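Sasier Robotics Laboratory
May 30, 2019
Our open day at the Tristow building is under way. We will post short updates through the afternoon for those who could not obtain a place. (1/9)

Sasier Robotics Laboratory
Attendance is limited to 25 guests, admitted in groups. Each visit lasts 90 minutes and includes a talk, a demonstration and time for questions. Please bring your confirmation letter to the front desk. (2/9)

Sasier Robotics Laboratory
The opening talk introduces Varnedo, our program on everyday handling tasks: opening cabinets, picking up small packages, and putting items back where they belong. The program is carried out jointly with our partners at Yook. (3/9)

Sasier Robotics Laboratory
A question from the first group concerned the choice of tasks. The Varnedo task list has 16 entries, all drawn from ordinary office and household work. Factory work is covered by a separate program and is not part of today's visit. (4/9)

Sasier Robotics Laboratory
Several guests asked whether the work requires a programming background. Handling demonstrations do not. Staff receive 2 days of training before they record on their own. (5/9)

Sasier Robotics Laboratory
The demonstration now in progress uses the hand-held gripper. The operator guides it by hand, and the recorded motion is later used to teach a robot arm the same task. (6/9) 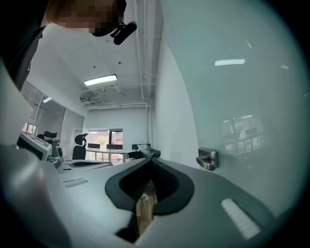

Sasier Robotics Laboratory
Light packaging remains one of the harder categories on the list. Thin cardboard bends under pressure, and a grip that suits a full box may crush an empty one. Yook will present its results on this subject in June. (7/9)

Sasier Robotics Laboratory
Guests are asked to stay behind the floor line while an operator is working. Questions are welcome between runs. (8/9)

Sasier Robotics Laboratory
Slides from the opening talk will be sent to all registered guests. Schools and local employers wishing to arrange a group visit may write to the Tristow front office. (9/9)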